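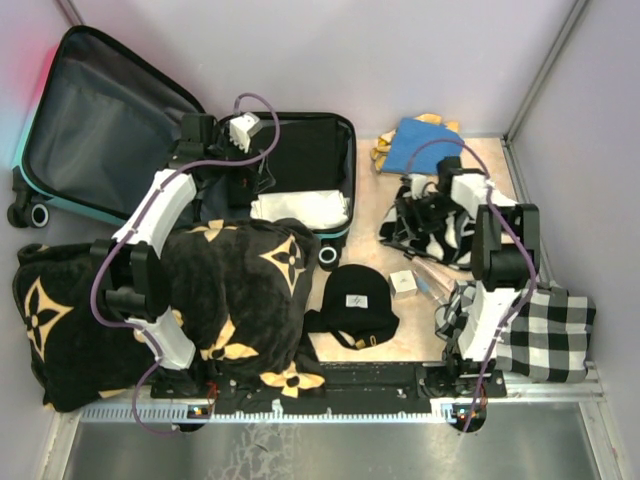

The Kiltine Open Bench is an annual public demonstration of two-arm robotic handling held at the Skaltow workshop. It was established by the engineer Zeeshan Rind as a one-day visit for local firms and was later opened to the general public. The central exhibit is the packing station, at which a pair of white and black arms mounted on a common rail works with an open hard-shell suitcase and a mixed set of soft goods, among them a baseball-style cap, a buffalo-check fabric and a plush blanket with floral motifs. The task is known in the program as Lokelitz.

History

The first Open Bench took place in January and was limited to invited guests. Attendance was 74. The demonstration consisted of a single arm sorting rigid blocks into trays, and the program notes describe it as a test of the room as much as of the equipment. The second arm was added the following year. The event was then moved to 27th June, where it has remained, and the attendance limit was raised to 220.

Format

Visitors are admitted in groups of 12. Each group spends 21 minutes in the hall, divided between a short talk, one run of the packing task and a period for questions. Runs are not repeated for a group if an item is dropped. The operator may stop a run at any time, and a stopped run is entered in the log as incomplete.

Children under eight are admitted with an adult. Visitors may not reach over the station framing while the arms are powered.

Packing task

Lokelitz was written by Rind to replace the block-sorting demonstration. Its rules require that garments and cloths be placed in the packing compartment and that the lid be free to close. Small items may be placed in any order. The blanket is treated as a separate exercise, as its bulk can prevent the lid from closing over other contents.

Soft goods were chosen because their shape changes when they are gripped. A folded cloth may open during lifting, and a rumpled one offers no fixed edge by which to locate it. The two arms may therefore be assigned different roles, one holding the material and the other folding or guiding it. The rules do not specify which arm takes which role.

Control

Arm motion is handled by Laizer, a control program maintained at the workshop. It supports direct operation by a person and playback of stored motions. Both modes are used at the Open Bench, and the mode in use is announced before each run. Logs are kept until the next event and can be read on request at the Skaltow front desk.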